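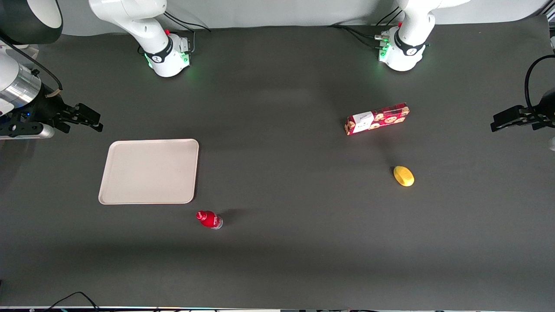 Sorting out the odds and ends from the sitting room, what goes with what?

Asked by Špela Softić, 5/10/20

Hello all, I'm clearing my late aunt's flat in Warnis and have come down to the small stuff, the bits that lived on the sideboard for years. I've got an off-white plastic tray with a little rim, which I'd love to use for keeping it all together, but does food go in with everything else or should it be boxed apart? I have 56 little things left to place and I'm going round in circles!

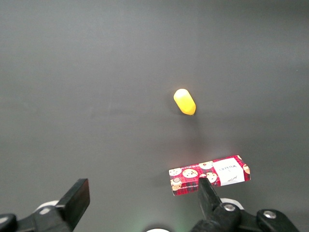
The shortbread-tin sort of problem: a red tartan biscuit box and a small yellow thing

3 replies

Perić
Keep food apart. Always.

Nallutel
Oh, I do feel for you, I did my mum's place in June and the small things took far longer than the wardrobes. I'd give the tray to anything little that might roll off and get lost, and put biscuits straight in the kitchen cupboard (check the date first, mine were ancient). Anything you can't name, pop in an envelope and ask the family before it goes.

Plistura
Trays are fine but they don't stack, try a shoebox.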